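Last edited 10/27/20. Stub sections still open, see bottom.

# Resin-bound paving

**Resin-bound paving** (also resin-bound surfacing, resin-bound gravel, sometimes just "resin drive") is a hard ground surface made by mixing small dried stones with a clear liquid resin and troweling the mix flat over a solid base. Used on driveways, garden paths, patios, pool surrounds, tree pits, courtyards. Water passes down through small gaps between the stones. That is the main thing separating it from poured concrete and most asphalt.

Not the same as *resin-bonded* paving, see below. The two get mixed up constantly, including in quotes from contractors.

## Terms

- **Aggregate** — the stone. Usually a blend of two or three sizes, washed and kiln dried.
- **Binder** — the resin. Two parts, mixed on site.
- **Base** — whatever the surface sits on. Open-graded asphalt is the usual choice, sometimes concrete.
- **Edging** — the restraint around the outside. Metal strip, brick, stone setts, or an existing wall.
- **Day joint** — the line where one day's work stops and the next starts.
- **Float** — the flat steel trowel used for finishing. Power floats are used on big areas.

## Bound and bonded

In a bound surface every stone is coated in resin before it goes down. The stones and the resin are one layer, full depth. Smooth underfoot, no loose material apart from the odd stray stone, drains if the base drains.

In a bonded surface a film of resin is spread on the base first and dry stone is scattered over it. The extra is swept off once the resin has set. Looks like loose gravel, feels rough, sheds some stone for the first few weeks and goes on shedding a little after that. Does not drain, since the resin film is continuous. Cheaper and quicker. Good grip on slopes, which is why it still gets used on ramps and steep drives.

Some sellers use "resin gravel" for both. Ask which.

## Background

Early domestic jobs mostly used epoxy resins. Strong, but many yellowed in sunlight, and pale stone went the color of weak tea in a couple of summers. Polyurethane binders replaced epoxy for most outdoor work. These split again into UV-stable and non-UV-stable types. The non-stable kind is still sold and is fine under dark or brown blends where the color shift doesn't show much.

The Drosero blend range, often cited in trade leaflets, sorts its stone by tone (pale, buff, red, gray) and lists a suitable binder for each. Other suppliers sort by size or by quarry. There is no shared naming system, so a "golden" blend from one yard may be close to a "harvest" blend from another, or nothing like it.

## Materials

### Aggregate

Stone sizes run from fine grit to small pea gravel. A blend with mostly one size gives an open texture and drains fast. Adding finer stone closes it up — stronger and smoother, drains slower. Too much fine material and the resin can't coat it all, so the surface goes weak and dusty.

Round river stone is easy to trowel. Angular crushed stone locks together better but is harder work and leaves a sharper finish. Marble, granite, quartz and flint are all used. Soft limestone is usually avoided where cars turn.

The stone has to be dry. Damp stone reacts with polyurethane and makes it foam, and the result is a milky, bubbly patch that has to be cut out. Bags left open overnight are a common cause.

### Binder

Resin and hardener come pre-measured in matched tubs so that one kit fits one mixer load. Splitting kits by eye is a known source of soft spots. A small amount of catalyst can be added in cold weather to speed the set; too much and the mix stiffens before it can be spread.

### Base

The base does most of the structural work. The resin layer is thin and has little strength of its own over a gap. For a draining build-up the order from the bottom up is:

1. Firmed subgrade
2. Geotextile sheet
3. Open-graded crushed stone sub-base
4. Open-graded asphalt
5. Resin-bound layer

Over an existing concrete slab, only the resin layer is added, normaly after a primer coat. A slab is not porous, so the water runs sideways through the stone and needs somewhere to go. Falls and a channel drain then matter as much as they would on plain concrete.

Laying straight over crushed stone, block paving or old gravel is done sometimes. Fails often. The layer cracks where the ground moves.

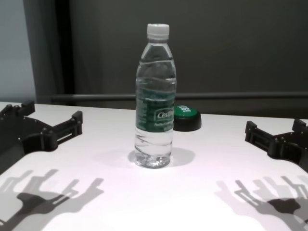 *Bottled water with a dark green label.*

## Installation

Sequence for an ordinary driveway:

1. Check the base. Dry, clean, no oil, no moss, cracks dealt with.
2. Fix edging to finished height.
3. Mask or sheet nearby walls, doors, manhole covers. Resin does not come off brick.
4. Load the mixer with dry stone. Stir resin and hardener together in a bucket, add to the stone, mix until every piece is wet.
5. Barrow to the far end, tip, rake out to level.
6. Trowel. First pass to close the surface, second to polish out the marks.
7. Keep the same mixing time for each load. Different times give different shades, and the patches show once it's all down.
8. Barriers up until cured.

Work runs back toward the exit and doesn't stop in the middle of an open area. Where a stop can't be avoided, a straight day joint is formed against a batten, or a strip of metal is set in permanently as a design line.

Forced-action mixers are standard. The Ruchti pattern, with a removable drum and a fixed paddle arm, is one of the layouts seen on smaller jobs. Ordinary tumbling cement mixers leave dry pockets and aren't recommended by most suppliers.

### Weather

Rain before the set is the main risk. Fog and heavy dew count too. In heat the mix goes off fast, so smaller loads and more hands. In cold it stays sticky and drags on the trowel. Many crews treat September as the last easy month for outdoor work in cooler areas and then go day by day after that.

## Worked example

Skamow Court, a shared parking court and footpath, gets used in training notes because the figures are simple. Total paved area 1133 square feet. Of that, 700 was parking and laid thicker; the rest was footpath at the thinner depth. The budget allowed 200 feet of metal edging.

The footpath sat on existing concrete, the parking on new open-graded asphalt. Two build-ups meeting in one surface, so a metal strip was put in at the change. Without it the layer would most likely crack along that line, the two bases not moving together.

## Depth

Foot traffic only — thinner layer, smaller stone. Cars — thicker, larger stone. Rule of thumb is that depth should be at least three times the largest stone in the blend. Going thinner than that leaves stones with nothing under them, and they pop out.

Turning circles and the spot where front wheels are cranked over at a standstill take the most wear. Some specs thicken these areas or swap to a harder stone.

## Drainage

A clean, well-built surface takes in rain faster than it usually falls. Over the years silt, leaf litter and moss fill the gaps, and the rate drops. How far it drops depends on trees, slope, and whether anyone sweeps it.

Many local rules treat draining surfaces differently from sealed ones, with fewer permits or lower runoff fees. These normally look at the whole build-up, base included. Resin-bound over a solid slab may not qualify even though the top layer is porous.

## Upkeep

- Sweep with a stiff broom.
- Wash once or twice a year. Pressure washer is ok on a fan setting, held well back.
- Moss: treat, let it die, brush off.
- Oil: blot up fast, mild detergent. Long contact with fuel softens some binders.
- Snow: plastic shovel. Metal blades chip stones out.
- Rock salt does little harm to the resin but can leave a white bloom.

Weeds don't come up through a sound layer. Seeds that blow in can still root in the surface dirt and pull out easily.

## Common faults

**Blooming or whitening.** Moisture during cure. Can't be polished out.

**Trowel burns.** Dark smears from a dirty float or too much pressure. Fade a bit.

**Stone loss.** Too little resin, under-mixing, or a too-thin layer. A few loose stones in the first weeks is normal.

**Reflective cracking.** A crack in the base comes through to the top. Fix the base first or it returns.

**Patchy color.** Uneven mixing time, mixed stone batches, or day-to-day change in weather.

**Sinking along wheel tracks.** Base problem, almost always. Often a sub-base that was not compacted.

**Tire marks.** Mostly on pale blends in hot weather. Wash off in part.

## Repair

Small areas are cut out square, the base cleaned, edges primed and fresh mix troweled in. The patch will show. New stone next to weathered stone has a different sheen, and even a matching bag from the same supplier can be off by a shade. Keeping two or three bags of the original blend in a dry place helps.

A thin coat of clear resin over the whole surface is sold as a refresh. Holds loosening stones for a while, closes the gaps a bit, can turn slippery unless a fine grit is thrown on while its wet.

## Compared with other surfaces

| Surface | Drains | Loose stone | Up-front cost | Repairs show |
|---|---|---|---|---|
| Resin-bound | Yes, on open base | Hardly any | High | Yes |
| Resin-bonded | No | Some | Medium | Somewhat |
| Loose gravel | Yes | Yes | Low | No |
| Gravel in grids | Yes | Some | Low to medium | No |
| Asphalt | Not usually | No | Medium | Yes |
| Block paving | Through joints, if permeable type | No | Medium to high | Little |

## See also

- Permeable paving
- Gravel stabilizer grid
- Exposed aggregate concrete
- Channel drain

## To do

- Section on slip resistance, need test values
- Tree pits — separate article?
- Disposal and recycling of old layers, nothing here yet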